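March 26, 2025
Posted by Deming Su

Ticket 642 - Red garments, folded corner will not lie flat, hem band twisting
Status: closed with follow-up
Reported by: Ruben Dijkstra, folding room
Assigned to: Deming Su

Problem as reported

Since the changeover to the new wash program, the red Mirketti tops come off the folding surface with one corner standing up. The fold looks square when it is made. Once the piece is stacked, the corner lifts and the hem band rolls under itself. Ruben pulled 17 pieces from the shelf and set them aside in a Puko crate marked HOLD. The gray and navy tops from the same delivery are not affected.

Environment

Folding surface: gray woven cover over a Prins table pad, stretched and clipped at the back.
Fold pattern: two sides in, then bottom to top, hem facing the folder.
Dryer: Stunau, low heat, 12 minutes cool-down.

Step 1. Checked the table cover.

A loose cover will drag the lower layer when the top layer is pulled across. Unclipped it, re-stretched it, clipped it again. Refolded three pieces from the crate. No change. Swapped the cover with the one from the second table. No change. Cover ruled out.

Step 2. Checked the fold pattern.

Dirk Verstraete folded five pieces by the written pattern while I watched. His folds are good. The corner stood up on four of the five. He also tried folding with the hem away from him, which hid the problem but did not cure it - the band was still twisted when the piece was opened. Pattern ruled out as the main cause, though see Step 4.

Step 3. Checked the hem.

Laid one piece from the crate on the table and looked at the band along its length. On this style the band is wide and has a single seam under it. Pulling the cloth by a narrow gather near the corner puts the load on the seam line and wrinkles run up toward it.

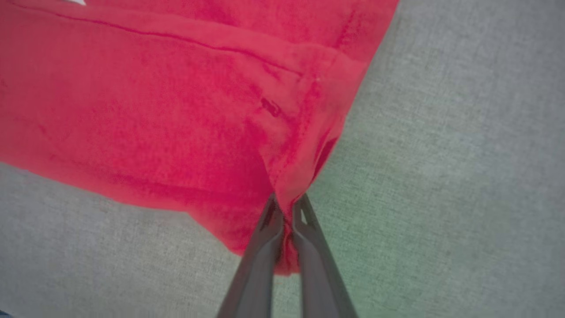 Red piece, hem band and folded corner, cloth gathered below the corner. Note small dark mark near the end of the visible seam.

The dark mark needed a closer look on the table, as it could be either a slit or a bit of loose stitching. Under the lamp, on the piece I had in hand, it was loose stitching. A short length of thread had pulled up and was holding the cloth in a pucker. Eased the thread back with a blunt needle, smoothed the band by hand from the middle outward, refolded. Corner lay flat and was still flat after an hour under a stack.

Went through the rest of the crate. Most had the same loose thread, all close to the corner. Two had no loose thread that I could find and folded normally on the first try. I can't say why those two were pulled.

Step 4. Looked for the source.

Benoît Leblanc confirmed that the red tops were being picked out of the basket by the corner and shaken. The written pattern does not say where to hold the piece, only where to fold it. Asked him to lift by the shoulders for the rest of the shift. No new pieces went into the crate that afternoon. One shift is too short to prove anything, and the wash program has not been ruled out.

Resolution

Lift red Mirketti tops by the shoulders. Lay down flat, smooth the band before the first fold, then fold as written. If the corner stands up, open the piece and check for a pulled thread near the end of the seam. Do not press the corner down with the iron - it sets the twist.

Follow-up

Terence Rowbotham to add the lifting point to the fold sheet. Sheet currently on the wall dates from November and is missing the red style altogether.
Wash program comparison still open. Needs one load on the old program, same dryer setting. Moved to a separate ticket, 3,418.
Crate returned to Ruben, HOLD label removed.

Comment, Ruben Dijkstra: Crate received. One piece still has a thread I can't get back through, left it on your desk.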